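6.4 Two-arm furniture assembly task (stool and chair kits)

This section applies to Rovard cells running the Tuno task package, release 7. Read section 6.2 (payload limits) before starting.

Assembly of small household furniture is rated SUPERVISED. The cell can pick, hold and turn white parts on a dark work surface with fair reliability. Seating a leg fully in its socket is less dependable. In acceptance trials at the Rukden site, 23 of 89 leg insertions needed an operator to finish the push by hand. Plan staffing on that basis.

Set-up

1. Cover the work surface with the dark sheet. Creases are acceptable. Folds higher than the gripper fingertip are not.

2. Set out the seat part and the legs within reach of both arms. Legs may lie side by side.

3. Check that each wrist cable hangs free through the full range of the joint.

4. Load the part file. If the kit is not listed, follow section 6.7.

5. Run the grip test on one flat edge and one leg. Repeat if either part slips.

6. Start the task at speed 2. Do not raise the speed until a full cycle has been completed without a stop.

CAUTION: Keep hands outside the reach of both arms while a part is being turned. A held chair sweeps a wider area than the arm alone.

NOTE: A wrist camera can lose most of its view to the gripper finger at close range. Use the head view to confirm leg position – the wrist view is for edge contact only.

NOTE: The package does not judge whether the finished piece is safe to sit on. An operator must check every joint before use.

Report failed insertions to Delyth Gape, task support, with the cycle log attached.

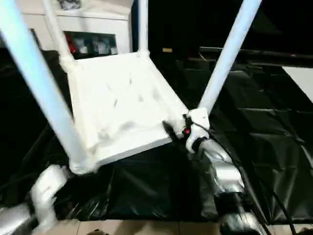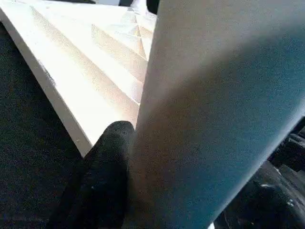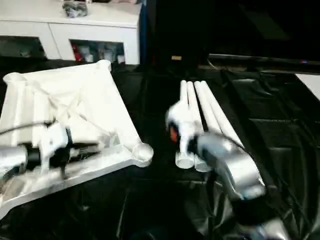 Figure 6-3. White parts at the grippers. First view: chair held at a tilt. Last view: lattice part at left, four rods at center.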